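Cuaderno de taller, 16 de julio

Sigo con las pruebas de encuadernación y de color del álbum infantil Kedstead. Shoshana Crenshaw mandó anoche los archivos definitivos de las dobles páginas del río, con los azules rebajados como habíamos hablado. Clyde Kowalczyk tiene ya el texto corregido y solo falta su visto bueno a la portadilla.

Tirada prevista: 3.848 ejemplares. De esos, 600 van con tapa dura y guardas impresas; el resto, rústica con solapas. Plernside confirma el papel para el interior, pero el de las guardas viene de otro fabricante y no es el mismo blanco. He puesto las dos muestras juntas con luz de ventana y se nota: el de las guardas tira a crema. Con la lámpara del taller la diferencia casi desaparece, así que conviene que Clyde lo mire de día antes de firmar nada.

Prueba de color, segunda pasada. El verde de los juncos sale sucio en la doble de la barca. He bajado el magenta en las sombras y mejora, aunque la piel de la niña se queda un poco fría. Shoshana prefiere que la piel mande y que los juncos se apañen como puedan. Lo dejo anotado tal cual. Repetir solo esa doble y la siguiente, que comparten fondo.

El texto de la doble final cae demasiado cerca del pliegue. En la maqueta cosida a mano se pierde la última letra de tres líneas si no se abre el libro a la fuerza. Hay que mover la caja de texto 6 milímetros hacia fuera. Shoshana dice que el dibujo lo aguanta porque ahí solo hay cielo.
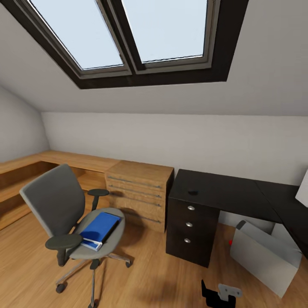

Categoría: Encuadernación y maquetas

Maqueta en blanco número dos, cosida con hilo. Abre bastante mejor que la primera, que iba encolada. El lomo queda algo redondo y a mí no me molesta, pero Clyde lo quería plano para que el título se lea bien en la estantería. Probar con cartón de lomo más rígido y menos cola en los cajos. No tocar el hilo.

Las esquinas de la tapa dura siguen dando guerra. En la maqueta uno el forro hizo una arruga en la esquina inferior de delante y se levantó al día siguiente. He cortado el chaflán más lejos del cartón y he plegado con la plegadera de hueso, sin calor. De momento aguanta. La dejo en la prensa toda la noche y la reviso mañana antes de encender las máquinas.

Cola: el bote nuevo de Runine está más espeso que el anterior. Rebajada con un poco de agua corre bien, pero tarda más en secar y ondula las guardas. Para las definitivas, usarla sin rebajar y con brocha ancha. Si alguien abre otro bote, que escriba la fecha en la tapa, por favor.

Presupuesto. Brannigan pide 900 por el troquel de la ventana de la cubierta. Me parece caro para un círculo, y además debilita la cubierta de la edición rústica. Propuesta que le paso a Clyde: troquel solo en la tapa dura, y en la rústica imprimir el círculo con un barniz brillante. Shoshana tendría que redibujar la luna para que funcione de las dos maneras. Dice que le lleva una tarde.

Sobre el glosario de las últimas páginas: Clyde quiere quitarlo y explicar las palabras difíciles dentro del cuento. Yo lo mantendría. Son palabras de río y de pesca que un niño de ciudad no conoce, y leerlas en voz alta con el dibujito al lado tiene su gracia. Si se queda, hay que recomponerlo a dos columnas, porque a una sola ocupa página y media y nos descuadra el último pliego.

Pendiente:

Repetir la prueba de las dos dobles con los juncos.
Mover la caja de texto de la doble final y sacar otra maqueta.
Pedir a Plernside una muestra de guardas en blanco frío.
Contestar a Brannigan cuando Clyde decida lo del troquel.
Preguntar a Shoshana si firma los ejemplares de tapa dura en pliego suelto o ya encuadernados.

El libro tiene que estar en librerías en diciembre. Si las guardas se retrasan, prefiero imprimir primero la rústica entera y dejar la tapa dura para una segunda entrada en máquina. Clyde no lo ve claro por el coste del arranque. Lo hablamos cuando tenga delante la maqueta seca.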